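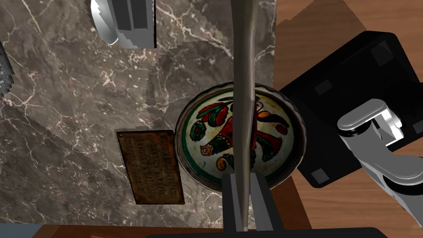 **Figure 2.** Round ceramic bowl on marble countertop, top view (rendered).

### 3.2 Serving size and plate waste

Portion data came from the lunch counter at Clemel, a 40 seat place in Flurnmont with a short menu (two soups, a noodle dish, rice plates, one stew that changes). Owner let us stay through June. Waste weighed at the dish window, kitchen scale, nearest gram. Takeout left out. Staff ladled by eye, as always, and we asked them not to change anything. The bowl in Fig. 2 is off-white inside, with a dark green band just inside the tan rim. Diners marked "too much," "fine" or "not enough" on a sheet and dropped it in a box by the register. 144 usable sheets. The ones with no table number we threw out.

Rice plates did worst. Most of what came back was rice, very little meat, which matches what Lacson and Cabanatuan saw at Mok the year before. Soup came back nearly clean, except on the hottest days, when both soups sold badly anyway. The stew is hard to read. It changed 12 times over the month and the lamb version was clearly disliked (written comments on the sheets, some of them rude).

Diners who marked "too much" did not leave more food than those who marked "fine." We expected a gap and did not find one. Possible reasons: people finish what they paid for; sheet filled out before the last bites; table sharing, which we could not track. Sarmiento coded the comments, Macaraeg checked a subset, and they disagreed mainly over what counts as a complaint about price. Those cases went to Thygesen, who decided.

One problem to note. The scale drifted in the second week and was swapped for a Gukier bench model. Weights from the 2 days before the swap are droped from the totals but kept in the appendix table, marked with a dagger. Leaving them in does not change the order of the dishes. It does make the noodle dish look a bit better then it should.

Price effects are in 3.3. Dinner service was not sampled.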